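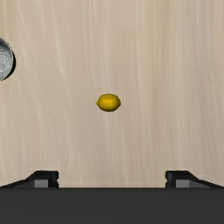 Wrist camera view in the simulator, lemon on the table, fingers open.

2024-08-16

Most of this week went on the grasp planner in Trevaskis, and most of that on one frame transform. The planner takes a mask of the target, fits an ellipse to it and closes the fingers across the short axis. A lemon is a decent test for this. The long axis is well defined, the ends are pointed enough to upset a sloppy fit, and the shadow at the base will leak into the mask if the threshold is lax.

The old code fitted the ellipse in image space and converted the angle afterwards. That works when the camera looks straight down. Ours is mounted slightly behind the fingers, so the angle was wrong by an amount that depended on where the fruit lay. I now project the mask points onto the table plane first and fit there. It costs 2 ms more per call, well inside the 40 ms budget.

The fingers themselves fill a good part of the lower image. They are masked out with a polygon computed from the joint state. Alby Ashby wanted a fixed mask, and for the fully open pose he is right that it would do. It fails as soon as the planner is called again halfway through a close.

Still open: the bowl. When only one side of it is in view, the circle fit puts the centre anywhere it likes. I have lowered the confidence for any fit touching the image border, and the controller now backs off 10 cm and looks again before planning the place.

The branch is up for review. The February configs will not load with it; rename cam_tilt to cam_pitch and they should.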